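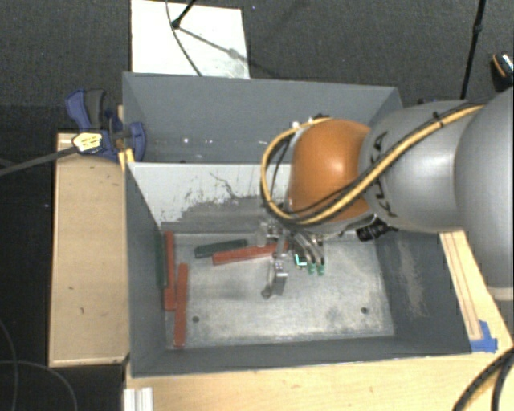 Evening Writers' Circle, Cirken Library – members' pages

Why I keep a notebook of words I got wrong

I started the notebook in my first winter in this country. It was a small one with a gray cover, and I bought it to write down addresses. On the second page there is one address and after it only mistakes.

The first mistake is "I am boring." I said it to my neighbor, Eulalia Tapia, when she asked me how the long weekend was. She looked at me with great kindness and said that she did not find me boring at all. I went home happy and only the next day, on the bus, I understood what I had told her. I wrote both words on the page, bored and boring, with a line between them, and the date of the bus.

Since then I write all of them. I don't write the mistakes from exercises, because those I forget quickly and they do not matter. I write the ones that I made aloud, in front of a person, in a shop or at the doctor. I put who was there and what the weather was like, if I remember it. Ghazal Ahmadpour, who is in our circle too, told me this is a way to punish myself. I don't feel it so. When I read the page again I see the kitchen, the coat of the person, the cup. The word comes together with the cup and after that it stays.

Prepositions take the most space. In my language we have fewer and we are relaxed about them. In English you are on the bus but in the car, and I have asked many people why. Abrehet Araya gave me the best answer so far: if you can walk inside it, you are on it. This works for the train, the ship and the plane. I was very proud of this rule for one week, and then somebody said "in the elevator".

Another part of the notebook is for words that I used correctly but in the wrong room. I learned English first from old novels which my aunt had on her shelf, so for a long time I said "I dare say" and "presently". At the counter of the pharmacy I once said that I should be much obliged. The woman called her colleague to come and hear me say it again. I did say it again, and they gave me a free pen, and with this pen I wrote the page.

In August I lost the notebook for 2 days. I had left it at the laundromat on Virkel Street, on top of the machine, and I was more upset than I would be about my wallet. When I came back the man there had put it behind the counter. He had read it (he said so immediately, he was not ashamed) and he asked if he could tell me one thing. On the page where I had written "make a photo – wrong, take a photo – right" he wanted me to know that his grandmother said "make a picture" all her life, in Ohio, and she was never corrected. I wrote this under it. So on that page the wrong answer has now a grandmother.

I have also a few pages of words that I still avoid. "Squirrel" is one, and "rural", and the month of February, which I prefer to call "next month" or "last month". For the dentist I chose an appointment in March because of this. "Thorough", "through" and "though" I can say now, but only slowly and not all in the same sentence.

Hooman Farahani asked at our last meeting if my notebook will be finished some day. I said I hope not, and he thought I was being modest, but I meant it simply. The early pages are full of mistakes in every line, and the newer ones have sometimes one mistake in a week. The weeks with one mistake are mostly weeks when I talked little. When my cousin Firouzeh Salehi visited and we went everywhere and argued with a taxi driver, I filled 4 pages.

For those who want to try it: buy a notebook that fits in a pocket, and write the same evening. Leave the facing page empty, you will want to add something later. I do not use the phone for it, I tried, and I never opened the file again.

The newest entry is from Thursday. I told the baker that her bread was "very sensible". She wrapped it and said thank you.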